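3.2 Work surface

Placement of small stationery was studied on a tabletop covered in brown paper and divided into large rectangular cells with strips of blue tape (Figure 4). Cells were chosen over printed targets so that an item could lie anywhere inside a boundary and still be scored as placed. Markers were laid flat, with the cap on - an uncapped tip stains the paper and shifts the apparent edge of a cell. Each layout was repeated 100 times, and the paper was replaced when creased.
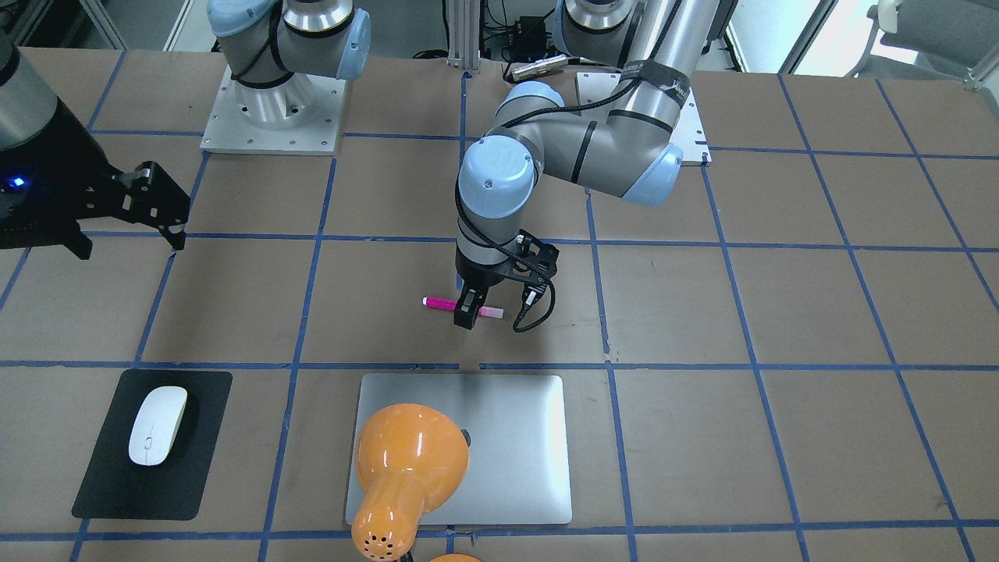 Figure 4. Taped grid with a pink marker held horizontally over one cell.

An item touching the tape was scored as a boundary case and judged separately by Mtshali and Giraldo. Disagreements were left in the data and are reported in Section 4.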